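Six weeks with a gripper on the kitchen table

By Hiu-tung Wan

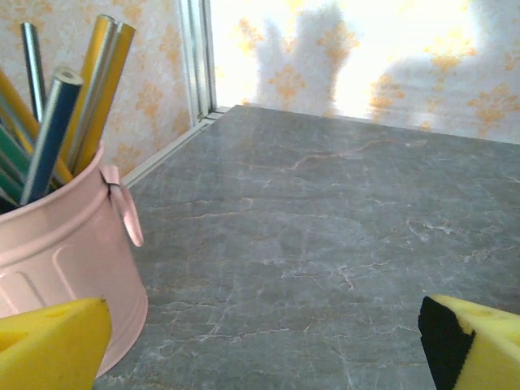
The courier wanted a signature and the use of my loo, in that order, and then I was alone in the hall with a box that came up to my hip. I'd asked Tisness for the loan of a Daza back in the winter, forgotten all about it, and now it was March and I had a robot arm and nowhere to put it.

If you haven't come across the Daza, it's a single arm that clamps to a worktop, with a small camera up at the wrist and a choice of fingers. Tisness sell it as a kit with a year of what they call teaching support, which means you can ring up a person when it goes wrong (more on her later, she's the best bit). The kit is £2000. The extra fingers are extra, naturally. You work it by hand first with a pair of handles, it saves what you did, and after you've shown it the same job enough times it has a go on its own.

I'm not an engineer. I write about kitchens and sheds and the occasional lawnmower, and I got the job because I once said in an editorial meeting that I'd quite like something to tidy up after me. So please read all this as coming from a woman who had to look up which way round a clamp goes.

Getting it out of the box

The packing is lovely. Everything has its own cut-out, the cables are labelled at both ends, and there's a fold-out sheet with proper drawings on it. I had the arm bolted down before my tea went cold. Then came the software and a second cup of tea, and then a third, and by the evening I'd got as far as a message telling me that the wrist was "not home". I moved the wrist. It still wasn't home. I went to bed.

In the morning it was home. I don't know what changed and I've stopped asking.

The clamp needs a decent edge to bite on, so measure your table before you order. Mine was all right at one end and too thick at the other, which decided the furniture arrangement for the next six weeks. You also want a clear run of space all round, more than the leaflet suggests, as the elbow swings out behind when it reaches low. I lost a mug that way. It was a nice mug.

Hard fingers, soft fingers

You get hard plastic fingers in the box. They're fine for blocks and tins and anything that doesn't mind being pinched, but I found them skittish on round things. A pencil would squirt out sideways like a wet bar of soap, and a boiled egg was a disaster I won't dwell on.

So I rang up and asked about the soft set. They're spongy pads that fit over a stiff core, bright yellow, with a strip of black rubber down the gripping side, and they're the single thing I'd tell you to buy. The difference is huge! The sponge gives a bit as it closes, the rubber does the holding, and you can be quite a lot clumsier with the handles and still come away with the thing you were after. I've used them for nearly everything since: pencils, pegs, teaspoons, a small tin of travel sweets that had been in the car since who knows when.

They do pick up crumbs. They also pick up cat hair, jam and glitter (my niece stayed for a weekend), and the instructions say to wipe them with a damp cloth and leave them to dry off the arm. I did this properly for the first fortnight and then started dabbing at them with kitchen roll, and they look a bit sorry for themselves now. A replacement pair is £66.0 according to the price list, printed just like that, as if somebody had fallen asleep on the decimal point.

The pencil job

Everyone who reviews one of these ends up doing pencils. It's the job in the starter guide, and there's a reason for that, as it's got all the difficulties in miniature. Pencils are thin, they roll, they lean on each other in the pot, and when you pull one out the rest shuffle round and you're looking at a new problem.

I used a little pink metal bucket that normally lives by the phone, with a mix of yellow ones and a blue and a couple of greens and a silvery one. My first go with the handles took ages. You get a picture on the screen from the wrist camera and you have to learn to drive by it, which feels backwards at first, like reversing a trailer. You push forward and the world comes at you. The fingers sit in the bottom corners of the picture the whole time, so you learn to line things up in the gap between them, and after an hour or so I'd stopped thinking about my hands altogether.

Then you do it again. And again! The starter guide asks for 200 goes at a job before you let the arm try alone, and I won't pretend I enjoyed every one. I put the radio on. I did them in batches before breakfast, in my dressing gown, and got through two whole serials and a very long programme about canals. My own total for pencils, once I'd gone back and redone the bad ones, was 314. I know because the software keeps a tally in the corner and congratulates you at odd moments.

The first time it did one by itself I shouted so loudly that next door knocked. It went in, had a little wobble, took a yellow pencil by the middle and laid it down on the table. Then it went back for another, missed, closed on thin air and carried that very carefully across to the same spot.

It got better from there. By week four it would manage most of a bucketful without help, and it had picked up some of my habits, including a sort of dither at the top of the lift that I hadn't known I had. It's an odd feeling, seeing your own dither.

Light, wallpaper and other grumbles

What the brochure skates over is how fussy the thing is about its surroundings. I taught it mostly in the mornings, and when I ran it in the late afternoon it went to pieces. Shadows, mainly. If there's a strong light on one side then you and the arm both throw shapes on to whatever's behind, and the Daza would hesitate every time I leant over to see how it was getting on. I ended up doing a third of my goes with the lamp on and a third with the blind down, and it steadied up nicely.

Patterns don't bother it as much as I'd feared. I'd expected flowery wallpaper and a veiny marble-look tabletop to be a nightmare, and I'd half planned to cover everything with a sheet, but I was told not to bother and it coped. Shiny things are harder. It would reach for the bright bit of a spoon and come up short.

It's also noisier than I'd like. There's no roar or anything, just a thin whine from the shoulder whenever it's holding still, and the cat left the room each time I switched it on. There's an update due that's meant to let the motors rest between jobs. I'd want to hear it before I believed it.

And the handles are made for bigger hands than mine. The trigger on the left one is a stretch, and after a long batch I had a sore thumb for the rest of the day. If you've got small hands or stiff ones, ask to try before you pay.

Ringing the helpline

I promised I'd come back to this. The teaching support is run by Szu-yu Yip and a few colleagues, and you book a slot, and then she can look at your saved goes and tell you what you're doing wrong. I'd dreaded it. I hate being watched parking, never mind this.

She was brilliant. She went through my pencil files and picked out a batch where I'd been coming in too steeply and bumping the rim, and suggested I throw those away and start each go from a different place instead of the same comfy corner. "You've taught it one pencil very well," she said. "Now teach it the other ones." That one call did more for me than the whole printed guide, and I'd say it's where a good part of your money goes.

Slots fill up, mind. I waited eight days for my second call and had to keep myself busy with clothes pegs.

What about the others?

The obvious rival is the Eltorero, which costs £660 less and comes with a longer reach. I had a borrowed one for a weekend last year, and as a bit of metal I think it's the nicer arm. It's quieter, and the joints have a lovely oiled feel. But you get a forum and a set of videos where Tisness give you a human being, and I gave up on it halfway through the second evening with a mouthful of words I can't print here. If you're handy, and you've got a friend who's handier, you could be very happy with it.

Dirkitz do a cheaper kit again that you build yourself. I haven't tried it. My brother-in-law has, and he's still building it.

So would I buy one?

For tidying up after me, no. It's far quicker to put your own pencils away, and I'd be fibbing if I said the Daza had saved me a minute since it arrived. Anyone hoping for a home help should keep their money and wait a good few years.

As a thing to learn on, though, I'm smitten. A school club would get a lot out of it, and so would anyone with a small workshop who wants to find out what these arms can and can't manage before spending proper money. I've come away understanding far more than I expected to, mostly about how many tiny decisions go into picking something up. I'd get the soft fingers straight away, book the first support call before the box has even come, and do the lamp business from day one instead of finding out in week three as I did.

Tisness want it back at the end of the month. I've asked if I can hang on to it a bit longer, as I've just started it on teaspoons.

Contact the features desk | Copyright the publisher and contributors. All rights reserved | Back to top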